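**Finger slot swallowing cloth - grip force fault on the hand-held units**

**tansy_bolt** - June 11, 2021

Posting this in the hardware section as I think it's mechanical, but move it if not.

We run Vurkside hand-held grippers, two per operator, on cloth folding. In May we went over to thinner cotton and started getting a fault where the fingers close on an edge, the cloth is pulled down into the slot in the gripper body, and the trigger stays half in. If you let go the fingers don't open. The log shows the width stuck at 7 mm and then the unit drops out with code 288.

So far I have cleaned the slot, changed the return spring and dropped the closing speed by 20 per cent. The last one made it less frequent but it still happens most days. The unit has 4,000 cycles on it.

Has anyone else had this on light fabric?

---

**Pell_R**

Yes, on tea towels. Ours was the spring. When you say you changed it, was it a new one or one off another unit? They lose length after a few thousand cycles and you can't see it by eye. Put the old one next to a new one from the packet.

---

**tansy_bolt**

New, from the packet. Same result the next morning.

---

**grommet_hull**

Then it isn't the spring. 288 is the motor current limit, so something is holding the finger mechanically. You've got cloth between the finger and the side of the slot and the motor can't pull it clear. Stop the operators from yanking it, by the way. We had one do that and it bent the finger carrier. Birel wanted the whole unit back.

---

**Pell_R**

I don't agree that rules the spring out. A weak return gives exactly the same current spike. Tansy, what happens if you power down and push the fingers apart by hand?

---

**tansy_bolt**

They move, but stiffly, until the cloth is out. After that they're free.

---

**grommet_hull**

There you are then.

---

**m_goertz**

Please don't push the fingers apart with the unit only switched off at the trigger. Unplug it first. The controller can re-home on its own after a 288 and it does so at full speed. Someone here got a pinched fingertip that way, nothing broken, but it went in the accident book and we changed the procedure.

Marlene Görtz

---

**tansy_bolt**

Thanks Marlene, I didn't know about the re-homing. I've put a note on the bench.

This is the check cloth we get it with most. The camera is on the gripper and looks up past the slot.

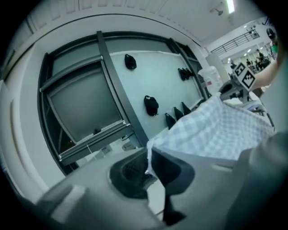
*Fold of the check cloth hanging into the finger slot, other gripper over the cloth.*

---

**Pell_R**

OK, that is further in than I was imagining. I'd still measure the return force while you have it apart - it takes ten minutes.

---

**grommet_hull**

The slot wants a guard. Goh do a slot cover for theirs, and you could cut something similar from thin sheet. Leave clearance for the finger all the way along or you'll make it worse.

---

**oddsock**

We tried a home-made cover on the Lorketti ones and took it off again. Lint packed in behind it and we had more faults than before. What helped was getting people to take the cloth further in from the edge, so there's no loose flap over the slot when they close. It costs a bit of time per fold.

---

**grommet_hull**

Lint is a cleaning problem. Brush it out at the end of the shift.

---

**oddsock**

We did brush it out at the end of the shift.

---

**tansy_bolt**

I'll try the grip change first as it needs no parts, and measure the return force when the unit is next on the bench. If I make a cover it will go on one unit only, so there's something to compare it with. Will post the readings.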